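From: Austra Dambrauskienė
To: Presholm Folk & World Music list
Date: June 2020
Subject: Re: [presholm-folk] the Rirnwood set, and what to do about July

Hi all,

Sorry for going quiet, I had a pile of list mail and read it all in one sitting last night with the Rirnwood live recording on. Hsiao wrote:

> I finally got through the whole Rirnwood stream and I have to say I
> didn't love it. The fiddle was buried, the singer sounded like she was
> in another room, and why no dance tunes until the very end? I timed it,
> 40 minutes before anything I could tap a foot to. Also, are we still
> doing something in July or is that off? I can do sound if it's at the
> usual place but I need to know which mixer.

OK so I'm going to disagree with you on most of this (lovingly!). The fiddle is low for the first 2 songs, I'll give you that. After that somebody must have nudged it up, and by the time they get to the waltz it's right there in front, scratchy bow and all. Try it with headphones if you only had laptop speakers. The low drone under the third song vanished completely on mine and I only found out it existed when I plugged in.

As for the dance tunes, I thought holding them back was the whole point. They opened with the slow harvest songs, then the unaccompanied one, and when the drum came in I got up and danced in my kitchen in my socks. I haven't done that since the Jasex double bill, the one where the accordion strap broke and he played the rest of it sitting on the edge of the stage.

My running order, for those who asked. I may have the titles wrong, they mumbled.

1. Two harvest songs, run together without a break. Three voices, no instruments until the second one.

2. The long ballad about the ferry. My favorite of the night, and the harmony on the last verse gave me goosebumps. 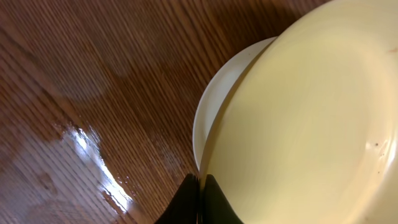

3. Waltz, then a different waltz. The second is the one Jasex used to close with, only slower and in a lower key.

4. Everything with the drum. I stopped taking notes here, see above re: socks.

Now, July. I talked to the people at the hall and they'll let us have the yard behind it if we keep it to 50 people and bring our own chairs. No stage, no bar. I'd like to do it as a plain sing-around with one short set in the middle, 16 songs at the very most, and then whoever wants to stay can play tunes until the neighbors complain. Jasex have said yes if they can go on early, they've got a drive ahead of them.

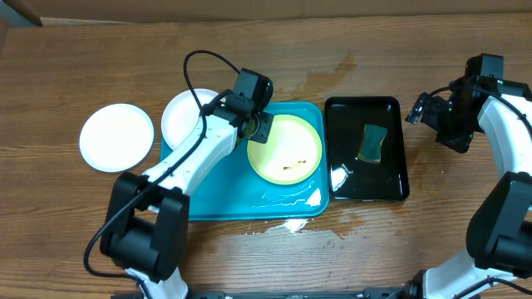 Hsiao, bring the small mixer, the one with the sticky fader. We won't need the big one for two microphones and a guitar, and I don't want to carry it up that path again. If you have a spare long cable please throw that in too, the outlet is by the back door and the shady spot is way over by the fence.

What I still need from the rest of you is songs. Send me one you'd be happy to lead, with the key if you know it. Easy choruses please! Last summer we had four people in a row bring ballads with no chorus at all, and much as I love a drowned sailor, everybody was sitting on their hands by the end of it.

I'm putting the ferry ballad down for myself unless one of you has a better claim. I've got most of the words off the recording but I can't make out the fourth verse, something about a lantern or a landlord. If you can hear it better than me, write back.

Austra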